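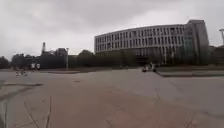 Rajitha Chowdhury said before we had even sat down that the Curkimmont show was the best night of amateur MMA she had been to in years, and could that please go in the minutes. It can, and it has. Plenty of agreement round the table!

Dranbridge Mixed Martial Arts Club
Minutes of the members' meeting, August 2018

In the chair: Hiếu Diệp
Attendance: as per the signing-in sheet. Apologies were received by text and read out.

1. Minutes of the last meeting

Agreed with one correction. The second-hand grappling dummy was given to us, so the line about paying for it has been struck out. Thanks again to the family who brought it over.

2. Curkimmont show

Hiếu gave the report. We took fighters to both the junior and senior cards and everybody made weight, which deserves a cheer of its own after last year. The lightweight bout went the full distance and our corner thought the third round was as good as anything we have put in a cage. The decision went the other way. Hiếu has watched it back and still has it down as a draw, but he was full of praise for the Curkimmont lad, who came over afterwards to swap numbers and has asked if he can come and train with us for a week.

Our featherweight won by rear-naked choke in round two. This is the same finish that has been drilled to death on our mats since spring, and it was lovely to see it go in so cleanly with a crowd on its feet. The hosts sold 342 tickets, their highest yet, and fed everyone properly backstage (the rice was mentioned more than once).

Points to take from the night:
Bring our own stool and bucket next time. The shared ones were always in the other corner.
Hand wraps need signing off before the rules talk, so start wrapping earlier.
One corner voice at a time, please. Two of us were shouting opposite things during the second bout and the fighter did very well to ignore both.

3. Return of the Varna match-up

The bout against the Varna gym's welterweight, called off in the spring when their man hurt his hand, is back on. There had been some sharp words online after the cancellation, a few of them from our side, and Hiếu was pleased to say this is all cleared up. He rang their head coach, they talked for the best part of an hour, mostly about footwork, and the two gyms are on excellent terms. Members are asked to leave the old comments thread alone.

The match will be three rounds of three minutes under full amateur rules, no elbows, shin guards on. Rajitha asked whether head strikes on the ground are allowed. They are not at this level. She also asked if it could be the last bout of the night and the meeting was strongly in favour. Hiếu will put it to the promoter.

4. Our own show

Long discussion, and a very cheerful one. Hire of the Partanen hall has been quoted at £465 for the evening, including chairs and the use of the side rooms for changing. The cage would be hired separately and we are waiting for a figure. Rajitha thought the hall was a bargain and said that if we dither somebody else will have it. A member near the door wondered if we should try a smaller interclub first, with soft matting and no tickets, to find out who is good at running things. After some back and forth it was agreed to do both, with the interclub coming first.

Medical cover was raised. No doctor, no show, and that goes for the interclub as well. Hiếu will get quotes and bring them to the next meeting.

Agreed: hold the Partanen date provisionally. Rajitha to write to them.

5. Membership and classes

We now have 52 paid-up members, the most the club has ever had. The beginners' class is bursting and people are having to drill in shifts. It was agreed to split it, with striking in the first hour and grappling in the second, and anybody who wants to stay for both is welcome to.

The women's session has really taken off. Rajitha would like it to have the big mat and not the back one, and this was agreed on the spot. She also asked for more small gloves, as the ones we have are all large and half of them smell.

Wrestling coach: still looking. Two names were suggested and Hiếu will speak to both.

6. Weight cutting

Hiếu asked for this to be put in writing. No member is to cut water for an interclub bout, and no under-18 is to cut for anything at all. Fight at the weight you walk in at, or one close to it. If you are struggling, talk to a coach early and we will look for a different match. There was a good question about saunas. The answer is no.

7. Any other business

The heavy bag nearest the toilets is coming away from its bracket. Do not use it until it has been rehung.

Lost property: one gumshield (blue, in a case), a single shin guard, a child's rash vest.

Someone asked about showing the next big card on the club screen. Everyone is keen, but we need to check what licence that takes. Carried over.

Next meeting to be held after the interclub. Items for the agenda to Hiếu, please.

Actions
Hiếu: promoter about bout order, medical quotes, wrestling coaches, bag bracket
Rajitha: letter to Partanen, glove prices
All: pay your insurance before you spar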